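Workshop visit: the Stanar arm build
Sunday, April 11, 2021

The Stanar workshop shares a building with a print shop and opens its doors twice a year. I went to see one bench, where a home-scale arm project called Karitex has been under way since January. The mechanical parts are still being machined, so most of the work on show was simulation, run on a desktop PC beside the lathe.

The members model the arm, the gripper and a living room, then try their pick routines in software before any motor is powered. The PC was bought used and has 2 monitors. One carries the simulation views and the other a log that scrolls too fast to read.
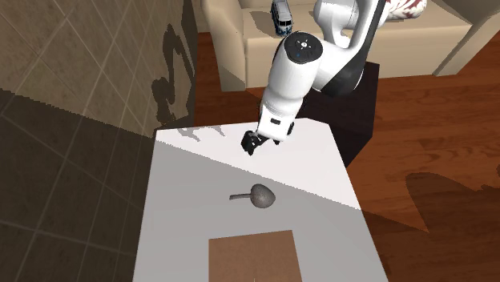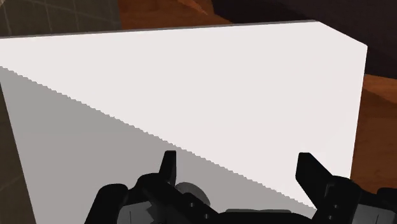
Shadows took up most of the talk at the bench. The group trains its object detector on rendered views, and an early version drew its boxes around dark patches instead of objects. The pear-shaped target lies in the shaded part of the white table, and the close view from the gripper has a gray edge with a stair-step outline running down a white face. A finer shadow setting would smooth that edge, at a cost in render time. The current batch is 3000 views, with the light moved every 200. They plan to leave the setting alone until the detector has been tested on real camera input.

The hardware is further behind. The base plate is cut and drilled, and the Robichaud gearboxes are on the shelf, still in grease paper. Wiring follows the Barkov layout, with power and signal in separate looms - a choice that makes the elbow bulky and limits it to 90 degrees for now.

Parking is on the street side only. The next open day had no date posted when I left, and the sign-up sheet is by the door to the print shop.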